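4. Checking the finger linkages

I do this one every 70 hours of run time, and again whenever the arm has been working near a sink. Grab the hex keys from the Adis kit and set aside a few minutes.

4.1 Park the arm with the gripper open and nothing in it, then hit the stop button and wait for the status light to go out.

4.2 Try each hex screw at the pivot blocks. You want snug! If one turns freely, back it out, clean the threads and put it back with a tiny dab of threadlocker.

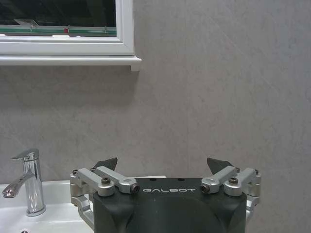
4.3 Wiggle each fingertip pad with your thumb. A little give is fine, but a click means the joint behind it needs a new bushing (part 149 in the Jidton spares list).

4.4 Wipe the link arms with a dry cloth. I used to use glass cleaner and ended up with streaks in the joints, so please don't.

Caution: keep your fingers out of the gap between the pads until the power is off. They close faster than you'd think.

Note: if the panel shows code 866 when you power back up, run the homing routine again from section 2. I get it maybe one time in five and it clears on the second try.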